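News > Community > Crafts and Traditions

Old looms find new hands as Neves weaving room reopens

The weaving room in Neves has opened its doors again, and if you happened to walk past on the first morning you would have heard it well before you reached it, because three looms going at once make a cheerful sort of racket that carries right down to the bakery. It had been shut for the best part of four years, ever since the roof over the back half let the rain in, and there were plenty of people in the village who had quietly given up on hearing that noise again.

The room is run by the Ovier weaving association, which has 30 members at present, most of them from Neves itself and a handful from the farms further up the valley. They teach the white household cloth that used to be made in nearly every home here: bedcovers, towels and, above all, tablecloths, with the pattern raised up out of the plain ground so that you can feel it with your fingers as well as see it.

Laurinda Peixoto learned from her grandmother and has taught on and off for most of her life. She was given the honour of throwing the first shuttle, and had to be persuaded to stop so that the mayor could say a few words.

"I thought I would be stiff and slow after so long," she said, laughing, "but the feet remember. The feet were always cleverer than me. I only wish my grandmother could have seen the new window, because she did all her weaving by a little lamp and complained about it every single evening."

The repairs were paid for by a local appeal, which brought in 2,296 euros in small gifts, and by a rather larger grant from the parish. Ilídio Matos and his daughter Vitória did the carpentry on the looms, replacing the worn treadles and one cracked beam. Vitória, who had never woven anything before, has since signed up for the beginners' course and is (by her father's account) already bossing him about over the tension.

The white cloths themselves are what most visitors come for. Stripes and zigzags with small triangles between them suit a table very well, and a cloth of that kind will take years of family dinners, spilt soup and hot washes before it starts to look tired. 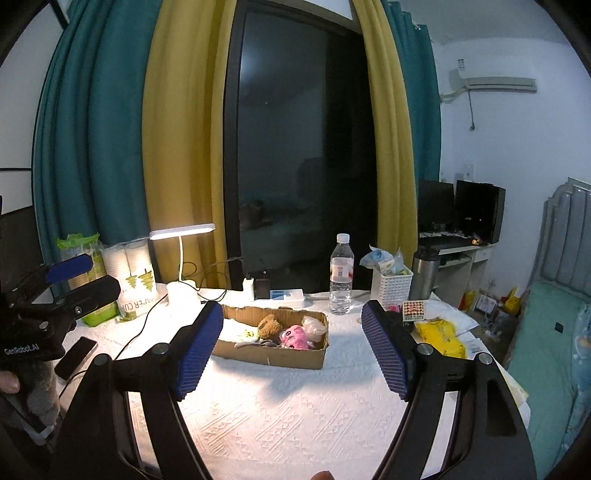

Courses and opening hours

Beginners meet in the mornings from ten o'clock and work on a small towel first, which takes most people about a month. The afternoons are for those who already know their way round a loom and would like to get on with something bigger. There is room for six at a time, and the January course is already full, though Fernanda Guerreiro, who keeps the list, says it is always worth leaving your name because somebody's knee or somebody's grandchild generally gets in the way.

The association has also begun putting its old patterns in order. They were kept in biscuit tins and shoeboxes in a good many different kitchens, some drawn on squared paper and others scribbled on the backs of envelopes, and 443 of them have now been copied out neatly and given a name. Where a pattern had two names, as happened rather often between one end of the village and the other, both have been written down, and the discussion is said to be continuing.

Conceição Bragança brought in her mother's box and stayed for the whole afternoon. "There was one I had been looking for since I was married," she said. "It was on the back of a seed bill. I am going to make it for my niece, if she will wait for me."

Visitors are welcome to drop in and watch at any time before six, and there is coffee on the stove in the back room. Finished cloths are sold from the cupboard by the door, and orders can be left with Fernanda.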